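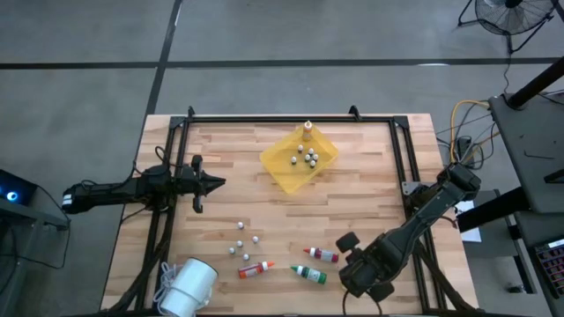
## Oiling and Maintaining Butcher-Block Work Surfaces

This guide applies to all butcher-block tops entered in the Stadska furniture register, which lists 478 surfaces across the teaching and shared work areas. It covers routine cleaning, light sanding, and oiling. It does not cover painted or varnished tops, and it does not cover structural repairs, for which a request must be filed through the Narnutance service desk.

### Before you begin

Reserve the room through the following morning. November and the months after it are the usual period for this work, as the heated air inside the buildings tends to dry the wood and small gaps may open along the glue lines.

You will need:

- Mild dish soap and warm water
- Soft cotton cloths, free of lint
- Sandpaper in 120 and 220 grit
- A sanding block
- Food-grade mineral oil, or the Tedesco oil and wax blend kept in the supply room
- Nitrile gloves
- A lidded metal can for used cloths

Do not mix the two finishes on the same top. If the register does not state which was used last, ask the service desk before opening a container.

### Step 1: Clean the surface

Wipe the wood with a damp cloth and a small amount of soap, working along the grain. Rinse the cloth and wipe again. Standing water must be dried at once. Glue, tape residue, and dried paint should be lifted with a plastic scraper held nearly flat.

Leave the top to dry for more than four hours. A top cleaned at the end of the afternoon may be sanded the next morning.

### Step 2: Sand where needed

Sand only if the surface feels rough or shows rings and scratches. Begin with the 120 grit and finish with the 220, always in the direction of the strips. Use even pressure over an area larger than the mark itself, or a shallow dip will form. Edges and corners need only a few light passes.

Vacuum the dust, then wipe with a barely damp cloth. 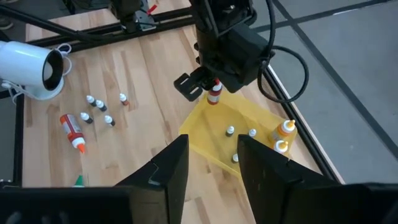

Loredana Rizzi has asked whether a dark water ring should be sanded until it disappears completely. She reports that on one top she had gone through several sheets of paper, that the ring was fainter but still visible, and that she was reluctant to go further.

Her caution was correct. Some stains reach well below the surface. Stop once the wood is smooth, note the mark in the register, and proceed to oiling. Deep stains are reviewed separately by Thomas Guerra.

### Step 3: Apply the oil

Put on gloves. Pour a small pool of oil onto the wood and spread it along the grain with a folded cloth. Include the end grain, which will take up noticeably more than the face. After the oil has soaked in, remove any excess with a clean cloth. Apply two coats in all, allowing each to rest for two hours.
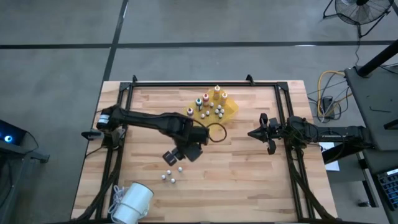 A second coat that remains tacky has usually been put on too heavily. Rub it down firmly with a dry cloth and allow the top to stand overnight. If it is still sticky in the morning, a little fresh oil on a cloth will often loosen the residue so that it can be wiped away.

Cloths used with the Tedesco blend must go directly into the metal can, covered with water and with the lid closed. They may not be placed in the regular trash.

### Step 4: Record the work

Enter the date, the finish used, and the grit of the last sanding in the register. Offices in the Hivham annex keep a paper copy, which should be signed and returned to the front desk before the room is reopened.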